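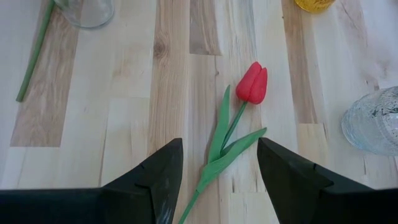

Product Review: Wurnness Artificial Tulip, Red

The Facilities Office purchased 100 of these stems in October for reception desks and meeting rooms. The closed red bud has a matte finish and looks slightly textured, which suits a plain wooden table. Each stem carries two green leaves in a similarly soft-looking finish — there is no glare under office lighting.

Performance has been satisfactory. Color has held near south-facing windows, and dust comes off with a dry brush. The stem is thin, however, and a single tulip leans in a wide-necked vase. Departments should group 6 or more, or request a narrow vase from stores.

Rating: 80 out of 100. Approved for reorder.

Reviewed by Elaheh Jalali, February 2026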